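Brick table news: the big bricks are out again!

If you've walked past the back room at Gromen lately and heard a clatter followed by a cheer, you've met the brick table. It has been going since April, it has its own regulars, and I've been promising to write something about it for ages. So here we are, with a proper update on the bricks, the sorting, the new cloth and what we'd like to do next.

First, the bricks themselves. I grew up with the tiny sort that hide in carpets and wait for bare feet, so I was a bit sniffy when Osvaldo Siqueira said we should go for the chunky ones. I take it all back. They are lovely things to pick up! A two-by-two block fills your palm, the studs are big enough to find with a fingertip, and the click when two of them go together is very satisfying. Our oldest builder has stiff hands and our youngest has very small ones, and they happily share a table all afternoon.

Then there's the colour. Red is the favourite by miles, and there is a fair amount of polite negotiating over it. Pink goes next, then lime green. The dark ones tend to get left until late on, when somebody needs a foundation and suddenly sees the point of them. 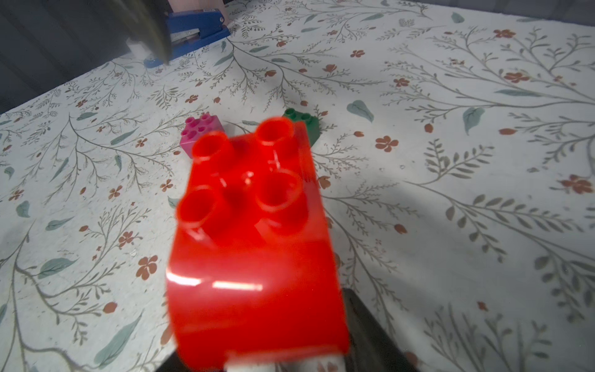 I'd put in a word for the humble two-by-two while I'm at it. New builders nearly always reach for the longest brick in the tub, and long bricks are great for bridges, but the little square ones are what get you round a corner. Vlasta Stojanovska built a spiral out of nothing else last month, turning each layer a touch, and it stood for the whole session with people leaning on the table. She wouldn't tell us how she planned it. I suspect she didn't – she just kept going and let it find its own shape.

Now, the collection. Thanks to the big donation from Josué Caldeira and his family (two boots full, and they helped carry it all in) we now have 2829 bricks, counted by hand over two very long evenings. Anselmo Dantas kept the tally in pencil and made us start the pink ones again when the biscuits arrived and everyone lost their place. We would dearly love to reach 3000 before the winter display. If you have a bag of big bricks sitting in a loft, please think of us! Odd colours are welcome, and so are scuffed ones. The only bricks we can't take are those with cracked studs, which pinch fingers.

A few notes on washing, as several of you asked after the last issue. We use a bowl of warm water with a squirt of washing-up liquid and an old toothbrush for the insides. Rinse them, shake them, and stand them studs up on a towel overnight. Please don't put them in the dishwasher, even on the top shelf. We lost a handful that way in the spring, and they've never gripped properly since. Stickers come off with a dab of cooking oil and a bit of patience.

We've also changed how the table is laid. For months we built straight on the bare top, and every dropped brick sounded like a plate breaking. The flowery cloth has made a huge difference. It softens the noise, and the pattern gives people ideas – we've had a garden wall, a greenhouse and something described to me very firmly as a hedge with a door in it.

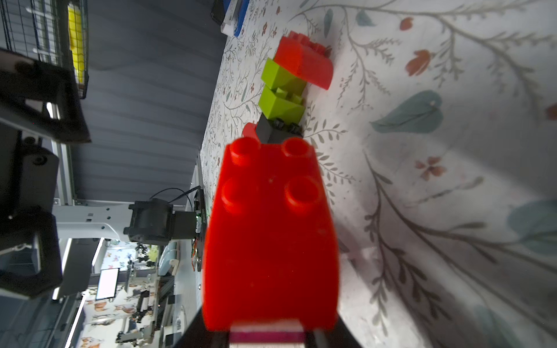

Reds and greens keeping company among the leaves on the brick table.

Stacking in a line was the theme for October, and I loved it. Each builder adds on to whatever the last person left, so you sit down to a half-finished thing and have to make sense of it. Ismael Prado is brilliant at this. He'll look at a wobbly heap for a good minute, turn one brick, and hand it over with a grin. Other people (me) pile on another red one and hope. Towers lean, things come down, and then you have a heap of bricks and a clean start, which I find very cheering on a wet afternoon.

The tallest build so far used 472 bricks and had to be taken down from a stepladder. The small builds are the ones I remember, though. Six blocks can be a duck, or a chair, or a lighthouse if you're generous about it. Vlasta has begun setting out a handful of bricks for each newcomer, mixed colours, no instructions, and it's the best ice-breaker we've found.

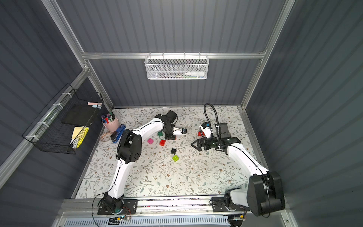
Do I have to bring my own bricks to join in?

All the bricks are provided, and you're welcome to use anything in the tubs. If you do bring a few of your own, put a dot of nail varnish on the underside so they find their way home with you.

The next build is on Thu 29 October, straight after lunch. We'll be trying arches, which Osvaldo swears are easy once you've propped up the middle with spare bricks. We stop building 3 songs before the end of the playlist and everyone helps with sorting. Reds go in the deep tub, greens and pinks share the wide one, and whatever is left goes in the drawstring bag by the door. Wear sleeves you can push up and come as you are!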